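Category: Guides > Work Room and Seating

4. Placing and caring for the seat cushion

This section is for the Prarnlow round cushion, black-and-white flower print. It is used on a flat chair without own padding. For the swivel chairs, please see section 6.

Before you start

1. Wipe the chair seat with a soft cloth. Let it dry fully.
2. Shake the cushion two or three times, so the filling is spread equally.
3. Check that the zipper is closed to the end.

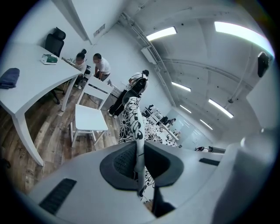
4. Hold the cushion with both sides and carry it flat to the chair. Do not drag it over the desk, the print can take marks from pens.

Note: If more people work at the same desk, keep a free way of 58 cm behind each chair.

Putting it on the chair

5. Put the cushion on the middle of the seat. On a small seat the front may hang over a little. This is normal.
6. Press the center with your palm and turn the cushion until it lies flat.
7. Sit down slowly the first time. If it slides, take it off and put a thin anti-slip mat under it.
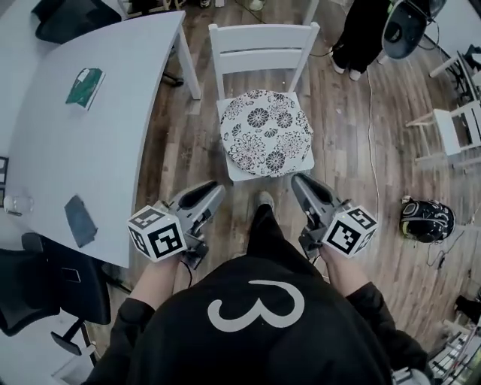

8. Once a week turn the cushion to the other side. Both sides have the same filling.

Caution: Do not stand or kneel on the cushion. Do not use it on a seat with broken slats or loose screws.

Caution: Keep drinks away from the desk edge when the cushion is on a chair near it. If liquid falls on the cover, remove the cover immediately and wash it in cold water, maximum 20 minutes. Do not bleach.

For a spare cover, write to us the part number 446 and the name of your shop.

Text: Yee-man Chiang, revised April

Related guides
- Pramalholm desk: fixing the legs
- Hegde office chair: setting the headrest
- Part list 583: covers and mats

Contact | © Prarnlow Home | Back to top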